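Conero Open Day

The Conero Open Day is a yearly public visit to the household robotics workshop of Conero, a small automation firm in the town of Gillberg. It is held in January and is free of charge.

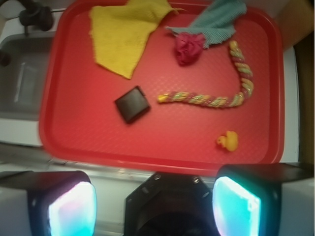
The visit lasts two hours and is given in small groups. It is best known for the tray demonstration, in which a robot arm works with everyday objects at a kitchen counter next to a sink.

History

The first open day was organised by Priya Lindgren, who was then responsible for the contact with schools. At that time the visitors could only look at the machines through a glass door, and many of them complained about it. From the second edition the public was allowed inside the workshop, and 212 people came. The limit is now up to 300 visitors, and places must be reserved at the Gillberg town library.

In one year the event was moved to the Castellanos Hall, a former market building, during repairs to the workshop roof. The floor of the hall was not level and the arm had to be adjusted several times during the morning. Since then the event has stayed at its usual address.

The tray demonstration

The tray demonstration was prepared by Kenji Thibodeaux and Nouhaila El Ouafi. The objects lie on a red plastic serving tray with a raised rim. They are of very different kinds: crumpled cloths in yellow, magenta and striped teal, a black wallet, a braided rope toy and a small yellow rubber duck. The arm approaches the tray from the side and carries a gripper with two fingers.

A visitor chooses an object and the operator enters the choice. The arm then tries to lift the object and to put it down on the counter. If the first attempt fails, a second one is made. After this the operator places the object back by hand and the next visitor may choose.

Soft objects are considered the difficult part of the demonstration. A cloth has no fixed shape, and when two cloths touch each other the gripper can take both at the same time. The duck is the usual choice of children. Adults ask more often for the wallet, which is flat and gives the fingers little to hold.

Other activities

The control software, called Grilard, is explained in a short talk by Mei Alcantara. Questions are taken during the talk and also after it. In a side room, older gripper parts can be touched and compared.

Reception

In a local newsletter, Yolanda Pennington wrote that the demonstration was "slower than I had imagined, and much more interesting for that reason". She found the talk too technical for younger visitors. A shorter talk for families was added the following year, at 10 in the morning.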